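Community Help > Workshop and Storage > Small Parts

Keeping small caps together on a narrow lower shelf

Posted 29 November 2022 by Edit Fülöp
Filed under: shelving, sorting, small parts

I have a long yellow shelving unit from Drunitz with a wide top tier and a narrower one below and in front of it. The black cases go on top in a line and that works fine. The lower tier is my problem. It has the small black square blocks and the round light-grey caps on it, and the caps never stay in one group. I push them to the far end and by evening I find one next to the blocks. I don't want to drill into the unit. Would you use bins, a mat, or something else?

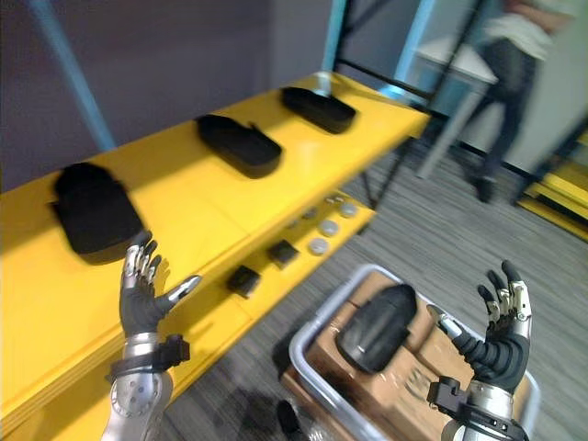
pellerin_d
Get a rubber drawer liner and cut it to the depth of the lower tier. Caps slide on a smooth surface every time somebody bumps the unit, and on a liner they mostly stay where you put them. I bought a roll from Brikero two years ago and still have half of it. Cut it a little narrow so the edge doesn't curl up at the front. Wipe the shelf down first and let it dry.

The blocks can go straight on the shelf. They are square and won't roll.

Oskar W.
A liner helps but you still have to pick the caps up one at a time. I would use a shallow tray with a lip, low enough that you can get your fingers in from the front. Measure the tier before you order. I ordered mine from Ondatach without measuring and it hung over the edge, so it lives in a drawer now.

If you need different sizes of cap, keep them in separate trays. Leave a gap between trays so a hand fits in between them. 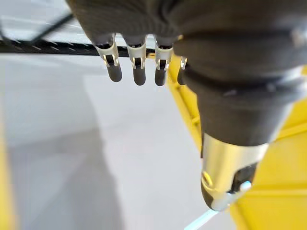
Close-up, seen from above

gray_lid
just use a jar lid. works for me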